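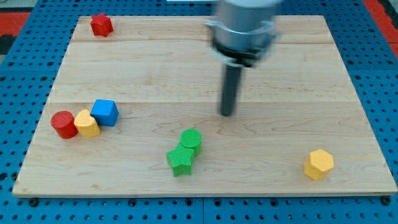

Building a Pushing Table in a Shared Workshop
Session 4: Work surface, blocks and the first moves
Notes by Davoud Pakzad, Javville Workshop evening course

Before this session you should have the arm powered, homed and moving from the Navarro control program. If it is not homing cleanly, go back to Session 3 first.

1. The work surface

The arm works over a flat wooden board, bolted down to the pegboard table. A pale board makes the block colours easier to pick out later. Joints between planks are fine if they are level. Run a fingernail across each one, and sand it if the nail catches, as a block will catch there too.

Put the bolts close to the corners, where the tool is least likely to reach them. Tighten by hand, check the board does not rock, then finish with a spanner. Do not overtighten. The Gindville group split a board that way in October.

2. The tool

We push blocks and do not pick them up, so the tool is a plain straight rod with a rounded tip. It should hang square to the board. Check with a set square from two sides.

Set the tip height with a sheet of card. Lower the arm in small steps until the card just drags, then raise it by one step and save that as your working height. Repeat at all four corners. If the corners disagree, pack under the board with washers. Do not try to correct it in software yet.

3. The blocks

Use simple shapes in strong colours: stars, cylinders, a cube, a heart, a hexagon. Two shapes in the same colour, or one shape in two colours, are useful, because your program then has to name both ("green star", "red star"). Print them 40 mm tall at most. Leave the ribbed print finish as it is. A set takes roughly 300 g of filament, and the Oneck spool in the cupboard is for course use.

4. First moves

Keep speed at the lowest setting. One person runs the program and one keeps a hand on the stop button.

a. Move the tip to a bare part of the board, well away from any block.
b. Lower to working height.
c. Push a single block in a straight line, then lift.
d. Start again from another side of the block.

A cylinder tends to slip off to one side unless the push goes through its centre. Flat faces are easier. Stars are awkward, and the result depends on whether the tip meets a point or the gap between two points.

Blocks that touch each other move together. Leave clusters until single pushes work.

5. For next time

Log ten pushes per shape with start and end positions. Bring the log, and read the section on camera mounting.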